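The Astholm Path, Galtley End to the Top Field

The Astholm path is the old cart road between Galtley and Skiltby, and it is still the quickest way between the two on foot. This page covers the stretch that climbs out of Galtley, goes along under the wooded hillside and comes out by the top field. Most people who write to ask about the walk want to know what is underfoot and how much shade there is. The sky is clear in both pictures.

The path is 882 yards from the lower gate to the stile at the Skiltby end. Allow around 20 minutes one way at an easy pace, more if you stop. The climb is gradual and there are no steps. Dogs are fine on a lead.

Along the foot of the hill

From the lower gate the path keeps close to the hillside, with grass on both sides. The slope behind is steep and thick with shrubs and trees, and there is no way up through it. People used to cut across the grass to the old quarry, but that way was closed years ago and the fence at the quarry is to be respected. Stay on the path until you are past the Ots turning.

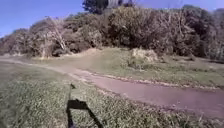

The path below the hillside, with the pale bush on the slope behind it.

The grass on this part is a mix of green and straw color. It is cut once a year, in late summer, and left alone the rest of the time. Check your socks and your dog for burrs when you get back to the gate.

The raised edge on the upper side of the path is soil and clumps of grass, and it crumbles. Please don't walk along the top of it. Flor Puma repaired 59 feet of it by hand last spring, further down toward the gate, and would like it to last.

The Ots turning is on the left, marked by a short post with a yellow band. It goes down to Ots farm and is not a through route. Keep straight on.

Up to the top field

After the turning the ground opens out. There is grass on one side and trees and bushes on the other, and the way ahead bends gently left and goes out of sight over the rise. The last 260 yards to the stile are beyond that. Cyclists coming down from Skiltby can pick up speed on the bend, so keep to one side and listen for bells.
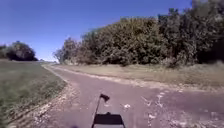 Asphalt and gravel shoulder, with the field to the left and the trees to the right.

The gravel shoulder is on the field side. Runners like it because it is easier on the knees than the asphalt, but there are small stones in it and it gets narrow in places. Strollers and wheelchairs do better on the paved part. After heavy rain the shoulder washes out at the low end and has to be raked back.

The field belongs to Ots farm. Sheep are sometimes put on it in the fall, and there will be a notice on the stile when they are.

Getting there

The bus from Galtley stops 2 minutes from the lower gate. It runs every hour until early evening, with no service on Sunday. There is room for a few cars by the gate, but please leave space for the farm truck to turn. At the Skiltby end there is no parking. The nearest water tap and restroom are at the Galtley bus stop.

More pictures of the Skiltby side, including the stile and the lane down to the village, are on the next page.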